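Bat workshop notebook, Orcombe
March 24, 2020

Compression test on the new batch of bats. The league wants every wood bat checked before pool play in July, and the Meler club has ordered theirs from us, so I write everything here in order and not on loose paper as last time.

The barrel press was set to 60 for the first group and 80 for the second. Between groups I cleaned the plates with a dry cloth. The maple from Söderlund is harder than last year's and the press left almost no mark on it. The ash marks more easily, mostly on the flat side of the grain, and I would like to see one more delivery before we promise ash to anybody.

Please turn the bat so that the label looks up. On Friday I found two tests in the old book where the label was to the side, and these results we can't use.
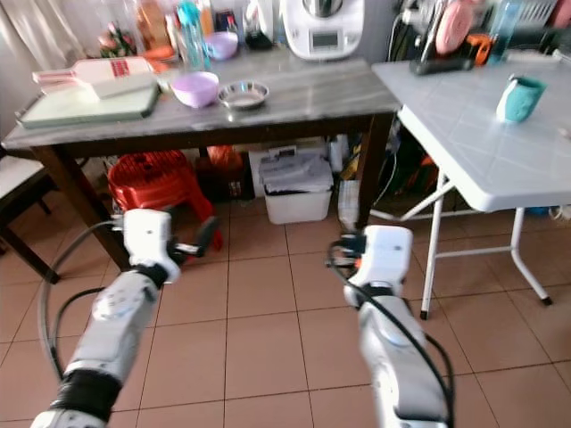 Ball rebound

For this part I used the Vomomeck pitching machine at its slow setting. The counter on the machine stands at 1,339 balls, and the manual asks for new wheels at a number we passed long ago. The left wheel slips a little, and the ball goes low and inside. I moved the stand by the width of one hand and it became better, but it is a repair for one day only. New wheels must be ordered before the team comes to try the bats.

The balls from the open box are not good for measuring. The seams are flat from batting practice. I put them back on the shelf with tape on the lid, please leave them for the children's group.
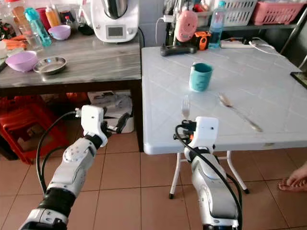

2 min read

Handles: the thin handle is what most players ask for, but it gives more sting in the hands when the ball comes on the end of the bat. I tried both shapes in the cage myself and I prefer the thick one with a bigger knob. My swing is slow, so this is maybe not important for a real hitter.

Still open:
Wheels for the machine, both sides.
Second delivery of ash, same supplier if the price stays.
Ask Meler if they want the knob with a number burned in or plain.
Cage net has a hole behind the plate, low. I closed it with cord for now.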